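I stopped using a sales script in November, and since a couple of people have asked me how that went, I'm writing it down while I still remember the order of things.

Some background. I sell scheduling software to small service businesses, mostly cleaners, dry cleaners and a few repair shops. The company is called Festard. There are four of us on the phones. When I started, Vaughan Sheehan handed me a script that ran to 11 pages and told me to learn it cold. I did. I could recite the pricing objection section in the shower.

The script was fine for the first call. It got me through the opening without stammering, and it made sure I asked who signs the checks. Where it hurt me was the second call. By then the person on the other end has thought about it, talked to somebody, and usually has one real question. The script had no place for that question. It wanted me to recap the benefits and move to a close. I listened to a batch of my own recordings and I was talking over people in most of them.

The one that bothered me was Callwood. They have a few locations and do uniforms for restaurants. The owner, Alžběta Vrabec, told me twice on the same call that her problem was the pickup drivers. I recapped the benefits of online booking twice. She was polite about it. She bought from someone else.

So I tried something else. Before every second call I write one question at the top of a sheet of paper. It has to come from something the customer said the first time. I ask it in the first minute and then I'm quiet until they're done. After that I take the call wherever it goes. If they want pricing, I give them the price. I used to hold the price until the end because the script said to, and all that did was make people suspicious.

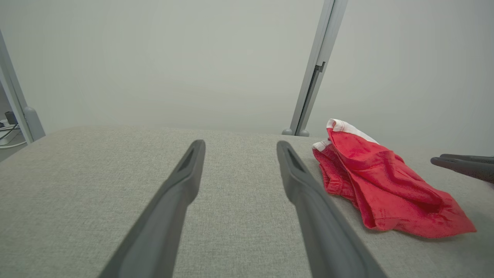
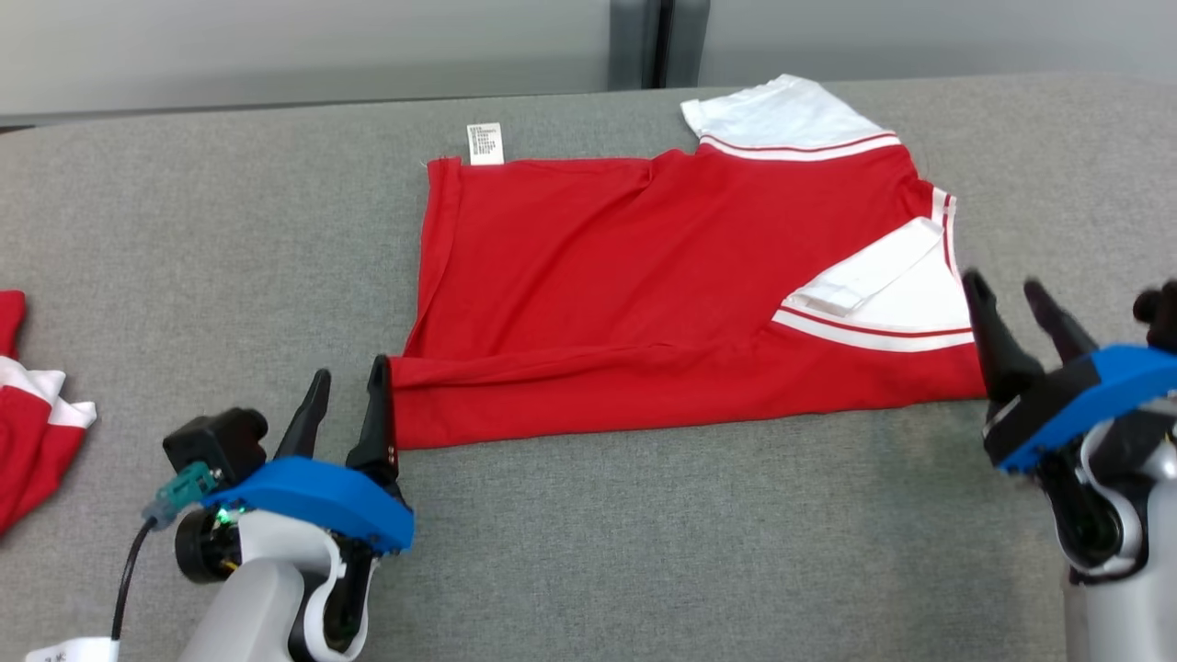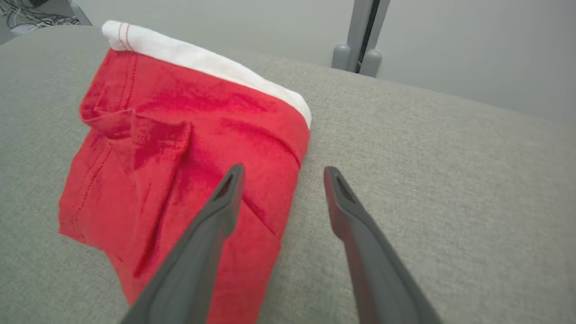

The first week was rough. Without the script I forgot things. I got off a call with a repair shop in Kirkden and realized I hadn't mentioned the contract length at all, so I had to call back, and the man was annoyed. I fixed that by making a short checklist of things that have to be said before I hang up: contract length, setup fee, who does the training, date of the next call. It's taped to the bottom of my monitor. I don't read from it, I just glance down before I say goodbye.

Geum-ok Byun, who sits across from me, thought it was a bad idea and told me so. Her view is that a script protects you on the days when you're tired, and everybody in sales is tired by four in the afternoon. She has a point. My late calls were worse than my morning calls for a while. I moved the second calls to before lunch and do the cold ones later in the day, with the old opening page, which I still use almost word for word.

Now the numbers, such as they are. I set myself 25 second calls as a trial and didn't let myself change anything partway through except the checklist. Out of those I closed 10. I can't give you a clean comparison to the old way because I wasn't keeping track properly back then, and it's a small number of calls anyway. The biggest sale was Luangrath, a laundry service that signed for $3,740 for the year. Wichai Kaewkla runs the office there. My question for him was what happens when a customer isn't home for a delivery, and he talked for a good long while. I took two pages of notes and the proposal pretty much wrote itself from those.

What I haven't worked out is follow-up email. Mine are too long. I try to put in everything the person said so they know I was listening, and it ends up as a wall of text they have to scroll through on a phone. Thitima Thepsuriya, who does our customer support, showed me one of hers. It was four lines. She put the answer to the customer's question first, then the next step, then her phone number. I've been copying that layout, with mixed results. I still go back and add a paragraph more often than I should.

Vaughan has asked me to write up the one-question approach for the new hire. I'm going to give her the first page of the script, my checklist, and a few recordings, including the Callwood one. I haven't decided whether to tell her to learn the other pages. I'd probably have her read them once so she knows what the objections are, and leave it there.

I'll do another batch of second calls next, and this time I'm writing down the ones that don't close and why.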